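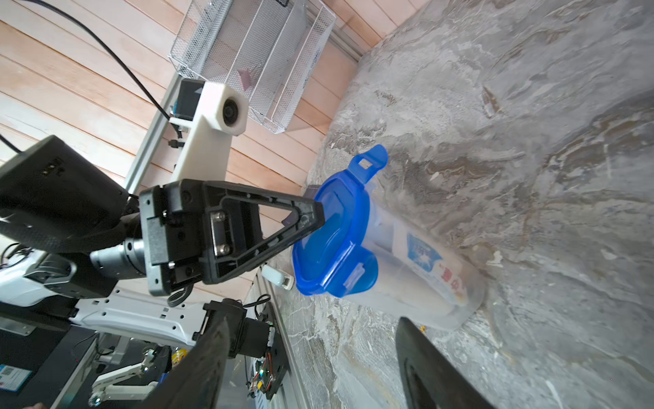

One reader wrote to me that a robot which needs so long to take hold of a food box will not take anybody's job, and that I should stop worrying and write about bread again. I thanked for the comment. I will also write about bread again, I promise, the rye one is waiting. But first I want to answer, as I think the comment is mostly about the wrong question. At my work the jobs have not gone away. They have changed, in small ways, and I want to write those ways down before I get used to them and forget.

For new readers: I work at Gajewski, in Jelwood, in the hall where we put together mixed orders. Mixed order means that a customer wants a kitchen container, a tape, a handful of pencils and a notebook in the same box, and somebody must take each thing in the hand, look if it is okay, and put it in. We are 61 people in the building and I have been at the mixed table for five years. Before this I was in the office of another company and I was much more tired there, which people never believe.

The robot station came in April. It has two arms, and it has its own wooden walls and a table top that looks like marble. We call the whole thing Dedport. This was the name on the paper on the first day, and I think it was the name of the project, but now it is the name of the machine and of the corner where it stands. "I am at Dedport until lunch." My husband thought for one week that I was traveling to a harbor.

What has changed first is how we talk about our own work. Until April I could not have told you how I pick up a container with a lid. I picked it up. Then the people who set up the station asked us to sit with them and explain each thing we do, and I discovered that I have a lot of rules in my fingers. I never pull a snap lid by one corner. With a container that has something inside, I turn it a little first, to feel where the weight is. If a cup is full of pencils, I hold it low and I put a second finger near the top so it does not fall over. My colleague from the next table had other rules, sometimes the opposite ones, and we argued about lids for a complete coffee break. In five years we had never spoken about lids!

I liked this part very much. It is a good feeling when someone with a laptop writes down what you say about tape. But I must be fair and say that not all of us liked it. One woman from the early shift said that she felt like she was packing her own suitcase, and I have thought about that sentence many times since then. She did go to the sessions, and she did explain, and her explanations were better than mine. Nobody has yet told her in a clear way what happens with her place if the station becomes fast. I believe the managers do not know it. I would prefer they said so.

The second change is the waiting. When you work with your hands all day, you have a rhythm and you do not think about the time. At Dedport you watch. The arm goes to the object, it stops, it goes a bit more, and you sit there with your hands in your lap and everything in you wants to help. I was really bad at it in the beginning. I reached out to correct something when the arms were still in operation, which is forbidden for very good reasons, and I had to do the safety training a second time. Now I keep a pen in my hand when I am there. It is a trick of mine and it works.
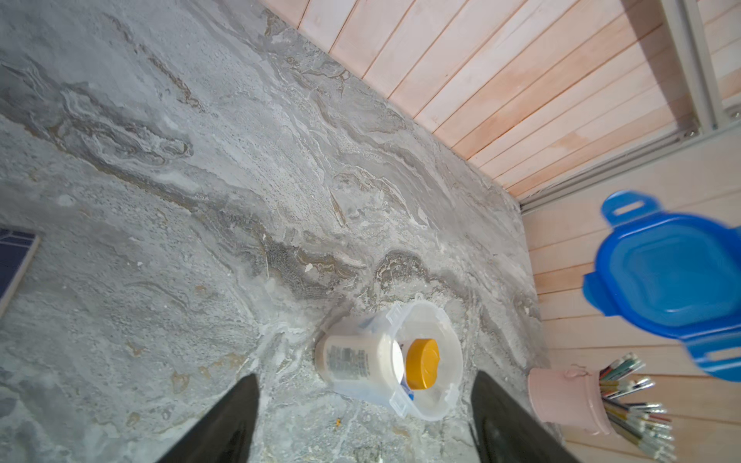

The container on its side, with the yellow-capped bottle in it.

A container with another thing inside is what we call a double, and doubles are my specialty now. It sounds like a small thing, and for a person it is a small thing. You see that the bottle belongs to the container, or you see that it does not belong, and you decide. For the station this must be said in some way. Is it one object or two? Should it take the bottle out, or carry everything together? And if the container is lying down, should it be put up first? On the order list of our system, which is called Zelirell, there is no field for this. There is a field for quantity and a field for color. So we decided, three of us at a table with a thermos, what the rule for doubles is, and since that day the rule exists and everybody follows it, also the people who never saw the robot. I find this a bit strange. The machine needed a rule, so now I have a rule too, and I am not sure I packed worse without it.

Some rules are good, I want to say this also. The lids used to be a permanent fight between the early shift and the late shift, because one shift closed them and the other left them beside. Now it is written on a sheet on the wall. And the labels must be turned to the outside when we pack, so that the checking goes faster. I had asked for that myself two winters ago and I received a friendly smile. When it was asked for the robot, it was done before the end of the week. I was angry for one evening. Then I decided to use this knowledge, and when I want something I now ask if it would be useful for Dedport. So far I got better light at the mixed table and a chair that does not squeak.

The third change is harder to explain in English, so please be patient with me. It is about who is good at the work. Before, the good ones were the fast ones, everybody knew who they were, and they were a little bit proud. At the station it does not help to be fast. It helps to be slow and exact and to be able to say afterwards what went wrong. There is an older man from the late shift who was never among the fast ones, and I think he had a difficult time because of it. He is the best of us at Dedport. He looks at a failed grip and he says one short sentence, and the technicians go and change exactly this. Meanwhile one of our fastest packers tried it for three days and asked to go back. She said it was like watching a child tie its shoes when the bus is coming.

I am somewhere in the middle. I am fast enough and I am exact enough. What I do have is that I like to write things down, and so the shift notes came to me. Every time we finish a round of 100 tries I write what the objects were, how they were lying and what I noticed. Nobody taught me how to do this. In the beginning I wrote much too much, like here.

What I notice most is how different "difficult" is for us and for the arms. I would have guessed that heavy things are a problem. But see-through plastic is a problem, and long things that stick out in all directions, and anything that rolls. The exercise I like best is when both arms must work on one object. With one arm it looks like a machine that takes things. With two, I start to see hands, although I know very well they are not.

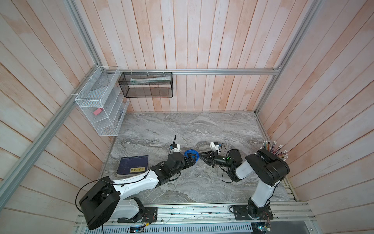
For a person, holding something round with both hands is so normal that we do it while we speak about the weekend. Here each side has to know what the other side is doing, and if one pulls a little too much, the other must give a little. The technicians have a long word for this and I forgot it. I call it dancing, and they were polite about it. When my grandmother folded bed sheets with me, it was the same problem – she pulled, I was too late, and we laughed and began again. I told this story in a meeting and after the meeting one technician asked me in all seriousness at what moment exactly I had noticed that she pulled. I had to think about it the whole way home. I believe it was in the wrists.

So, back to my reader. Yes, the arms are slow, and my order boxes are still packed by people. If you come into our hall you will see the tables full and the station in its corner. But my day in April and my day in December 2025 are different days. I speak more and lift less. I have a second list to fill in besides the first one. I have learned words like "gripper" and "calibration" in a language that is not mine, and I can use them before I can say them correctly. Two mornings a week I do something which was not in my contract, and about this I do have a complaint: the pay is the same. We have asked for a supplement for the hours at Dedport and the answer should come after the holidays. I think we have a strong case. What we explain there is worth something, otherwise they would not ask us.

Am I afraid? Some of you wanted to know. On a normal day no, I am too busy. On Sunday evening a little. What I would like most is that somebody says to us openly what the plan is, also if the plan is that there is no plan yet. People can live with a lot when it is told to them in normal words.

If you work somewhere with a station like this, please write me how it is organized with you, and especially if you get paid extra for the teaching part. I would like to bring some other cases to our next meeting. The comments are open, only the first one from a new address must wait until I am home and can approve it.

And the rye bread comes next time. I changed the flour and it is much better.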